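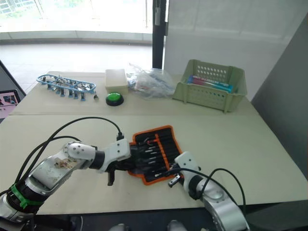
Keeping Small Tools in a Roll

A tool roll is the best thing I bought for my small workshop, and it was one of the cheapest. Before that I had all my screwdrivers in a drawer, one on top of the other, and every time I wanted the small one I had to take out all the big ones first. Now each tool has its own loop and I can see right away which one is missing.

When you choose a roll, look at the edge first. A black roll with a bright border, orange for example, is easy to find on a shelf or on the floor of the car. My first one was dark gray everywhere and I lost it two times in my own garage. Look also at the elastic. Pull each loop with your finger in the shop, and if it comes back slowly, leave that roll there.

How to fill it

Open the roll flat on a clean table before you put anything in. It is tempting to do this on your knees, but then the tools slide out while you are still deciding on the order.

Put all the metal tips to the same side. Mine point to the right, my neighbor So-ying Wei has hers to the left, and both are fine. What makes trouble is to mix them, because then the handles press against the tips and the roll becomes thick in the middle.

Thin tools go near the end which you roll up first. Thick handles go near the outside. If you do the opposite, the roll will never close well.

If some handles have a different color, use this. I keep my Polák drivers with the flat tips in one group and the cross tips in another, and I don't need to read the small letters anymore.

Leave one or two loops free. Sooner or later there will be a new bit.

Screws, nuts and clips

These don't belong in the roll. They fall out at the first turn, and you will find them later with your foot. I use a long shallow tray for the parts of the job I am doing today, in rows, in the order in which I took them off. When I put the thing together again, I start from the last row and go back.

For parts that must wait longer, a plastic box with a lid that closes is better. A clear plastic bag is also good, but please write on it. I have a bag from last July with pale plastic pieces inside and I still can't say what they are for.

Cleaning

Once in 2 months I take everything out and shake the roll outside. Then I wipe the fabric with a damp cloth and a little dish soap, and leave it open overnight. Don't put it in the washing machine, the elastic will suffer. The tools I wipe with a dry cloth first, then with one drop of light oil on the tips – one drop is really enough for the whole row.

If a loop has become loose, you don't have to throw away the roll. Fold the elastic a little at the back and sew it by hand with strong thread. I did this on my Brelletti roll and it took me 40 minutes for all the bad ones, with a break for tea.

Closing it

Roll slowly and keep the sides straight. Make the tie firm but not too hard, or the handles will leave marks in the fabric. I store mine standing up in an old flowerpot, next to the oil.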